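Search jobs, teams, locations Go

Acoustic Test Technician (Interior Partitions)
Prudari Building Acoustics, Kunia laboratory
Full time, permanent

Prudari measures how much sound passes through walls, doors and floor assemblies. Our clients are manufacturers who need a rating before a product goes to market, and building owners who have had complaints from tenants. We are hiring one technician for the partitions group, reporting to Fouzia Pirzada, laboratory manager.

The work is split between the transmission suite in Kunia and field visits. In the suite, you will install test specimens in the opening between the source room and the receiving room, seal the perimeter, position microphones, and run the measurement sequence. A typical specimen takes a full shift to install and a shorter time to measure. Field visits are mostly to occupied apartment and office buildings, and some begin after 6 p.m., when background noise is low enough for valid readings.

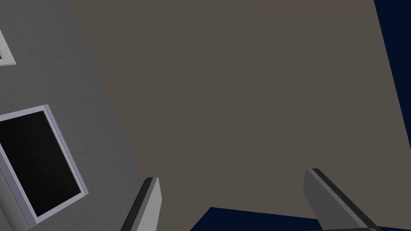
Flanking paths account for a large share of the problems we are asked to diagnose. The technician must be able to read a wall section drawing, identify where sound can bypass the main assembly, and record the condition of joints and penetrations before any measurement is taken. Results without a written record of site conditions are not released.

Duties
- Build and dismantle specimens according to the client's drawings
- Calibrate sound level meters and microphones before and after each series
- Process third-octave band data and check it against the room's background level
- Draft the test report for review by the laboratory manager
- Maintain the specimen log and the store of sealants, gaskets and fasteners

Requirements
- 2 years of work in construction, materials testing or a related trade
- Ability to lift 25 kg and to work from a ladder
- Valid driver's license
- Comfort with spreadsheets and plain technical writing

Prior experience in acoustics is useful but not required. Training on the measurement software is given in the first 5 weeks, alongside the technicians assigned to the Astier and Atallah contracts. Hearing is tested at the start of employment and yearly after that — the test is paid for by the company and takes place during working hours.

To apply, send a resume and a one-page description of a measurement or inspection job you have carried out, including what went wrong and how it was recorded. Address both to Fouzia Pirzada. Applications are reviewed as they arrive, and the position is expected to start in August.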